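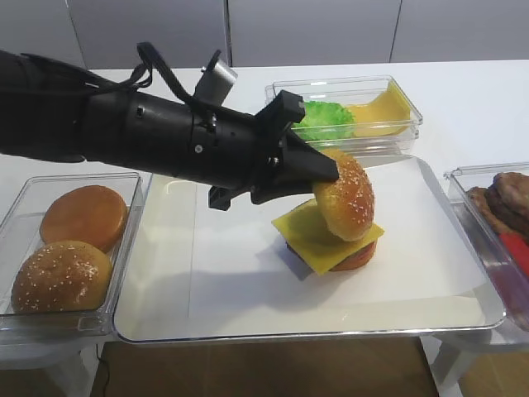

Cheese down, bun top next.

I have been meaning to write about the play burger set for a while, mostly for the sake of the order the layers go in, which has caused more discussion in this house than the real thing ever did. I'm also going to cover the tubs and the tray, as two people asked how we store it.

The set is by Drireo and I bought it second-hand at the Nisar market in August. It was in a carrier bag with half a jigsaw and a wooden train that wasn't for sale. I paid for the burger pieces and the man threw in the bag. There was no box and no leaflet, so I can't say whether we have everything it was first sold with. I suspect there was once some lettuce. We have bun tops with sesame seeds, plain bun bottoms, dark brown patties, square yellow cheese slices and slices of tomato, and that does well enough.

It got a wash when it came home. I filled the sink with warm water and washing-up liquid, left everything in for 40 minutes while I did something else, and went over the bun tops with an old toothbrush. The seeds are where the dirt sits. The cheese was the easiest, one wipe on each side. I dried it all flat on a tea towel overnight and turned it once before bed.

For the first few weeks it lived in a biscuit tin, and that was a mistake. Every burger began with the whole tin being tipped out, and every tidy-up ended with a tomato slice under the fridge. The lid was also stiff enough that I had to be called in to open it. Clear plastic tubs without lids have been much better. You can see what is in them from any side and you can reach straight in. Ours came from Milter, the discount shop by the station, and the buns have one to themselves, at the left of the tray. The halves only just sit side by side in it, so nobody can pile other things on top of them.

The tray stays in the middle, with a square of white paper laid in it. The paper was copied from Peixoto, the café we go to after swimming, where everything with chips comes on a sheet of paper. A burger put straight on to the tray was sent back as "not a proper one". So now there is paper. I cut it from a roll of plain white, and I keep 20 squares in the cupboard at a time so that I'm not looking for scissors halfway through the lunch rush. They last well as nothing greasy ever touches them. They do curl at the corners, coming off a roll, and I've tried flattening them under a dictionary. It works for a day.

The table is the white one with the rounded corners, up against the grey cupboards. It used to be my desk. I did think about putting a cloth on it, but the pieces show up so well against the white that I left it bare. When the game is over I can see at a glance whether a patty has been left behind. It wipes down quickly too, which matters when the same table is used for glue.

Now the layers. My own order is bun bottom, patty, tomato, cheese, bun top. I like the cheese near the top because its corners stick out past the bun and it looks generous. I also find it steadier that way. The cheese gives the bun top something flat to sit on, whereas a tomato slice is smaller and the bun top can lean if you haven't put it down in the middle.

The other school of thought in the house is that tomato goes directly under the bun and the cheese goes below it. The argument for this is that cheese ought to be touching the meat or it won't melt. I pointed out that none of it melts. I was told that wasn't the point, and I can see that. If you're running a pretend café you should run it as though the food is hot.

We have tried both several times each. With the tomato on top you need to put the bun down slowly and level. If you catch one side first, the tomato slides, and then you have a red edge poking out and the bun sitting crooked. It can be put right with a nudge. With the cheese on top it's quicker, but the cheese can turn as the bun goes on, so that a corner ends up pointing at the customer. We have decided that's allowed.

There is also the short order, as it's called here, with bun top, cheese and tomato and nothing underneath. It came about when the patties were all "in the oven" and the customer was in a hurry. It's now a regular item and costs less than the full burger. The menu, in felt pen, gives the full burger at 100 pence and the short one at whatever you have on you. I have run up a bill of 3,850 pence since the café opened and I'm told I can pay it off in washing-up.
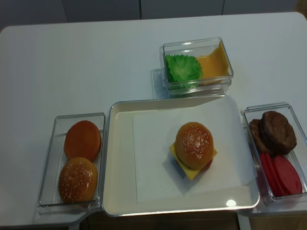

One reader got in touch after I mentioned the set last month to say that their family puts the tomato at the very bottom, under the patty, and has never had a bun fall off. "The weight holds it still," the message went on. "You're all building it upside down." I hadn't thought of that at all, so we gave it a go. It is steadier, I'll admit. The trouble is that you can't see any tomato once it's built, and the customer complained that it had been left out and wanted it taken apart to check.

The same reader asked whether the pieces scratch. Ours have one or two marks on the plain bun bottoms, on the flat side, and they may well have come with them. The seeded tops have kept their shine. I wouldn't put any of it in the dishwasher, though I haven't tested that and don't plan to.

A few practical things, for anybody setting up something similar.

Put the tubs round the tray before you start, close enough to reach without standing up. We had them in a row along the back to begin with and sleeves kept dragging through the burger on the way past.

Keep the bun tops and bottoms in the same tub. I tried separating them and it just meant two tubs to look through, and they get muddled at tidy-up time anyway. They're easy to tell apart, the tops are domed and seeded and the bottoms are plain.

Don't use shallow lids as plates. They slide about on a smooth table. The tray has a raised edge and is heavier, and it stays where it's put.

Pick the bun top up by its edge if you want to place it neatly. A whole hand over the dome hides what you're doing, and small hands tend to press down as they let go, which squashes the stack sideways.

Leave the tomato until you've decided on an order. Changing your mind afterwards means lifting everything off again, and there will be someone waiting.

The one thing I'd still like is a few more tomato slices. The patties outnumber them, and it leads to bargaining. I went back to the Nisar market a few weeks ago and had a look through the toy boxes, but there was only a plastic fried egg, rather faded, and a set of teacups. I bought the egg. It hasn't been accepted on to the menu yet and is in the cupboard with the spare paper.

If anyone has the Drireo set complete, with the box, could you leave a comment and let me know whether there was lettuce? I'd like to settle that one before I start cutting some out of green felt.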